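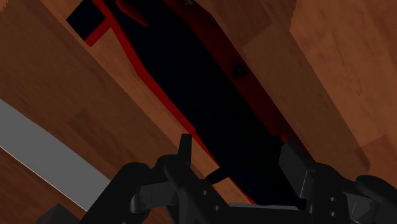
Chiyo Oshima wrote in the margin of our first draft that the planner was fine and we should stop rewriting it. Her view was that the failures came from the step after planning, where the path is handed to the controller as a list of joint positions with no proper timing. We spent another week on the planner anyway, and then she was shown to be right.

4. Software changes after the midterm

The midterm version ran everything in one loop. Planning, the simulated wrist camera and the gripper commands all waited for each other, so a slow render also delayed the arm. In February we split it into two processes. One keeps the world model and plans. The other, which we named Otton, only follows trajectories and reports joint states back.

Otton takes the waypoints, fits a smooth curve through them and assigns times that respect the velocity and acceleration limits. Before this change, the arm overshot on the last part of the approach, right where the fingers are close to the object. The task has a long flat part lying on a wood surface, and there is not much room for error in height.

4.1 Collision model

The planner does not use the detailed meshes. We replaced the gripper with a set of 8 simple boxes and capsules, stored in the Bustholm scene file. Our first set was too generous around the fingers, and the planner rejected almost every low approach. We shrank the finger shapes and allowed contact between them and the target during the final move only. Contact with the wood surface is still treated as a collision at all times.

4.2 Camera and pose estimate

The wrist view is rendered from the simulator and passed to the pose estimator. A long object that runs out of view gives a poor estimate along its length – the edges fix the angle well, but the position can slide. We now merge up to 2 earlier estimates from farther away with the close one, weighted by how much of the outline was visible. This was the last part we finished, and it has had the least testing.

4.3 Open problems

The time stamps from the camera process and from Otton use different clocks. We correct for it with a fixed offset in the config file, measured by hand. If the simulator runs slower than real time the offset is wrong, and the estimate lags behind the arm. Using simulation time everywhere would fix it, but the logging tool needs changes first.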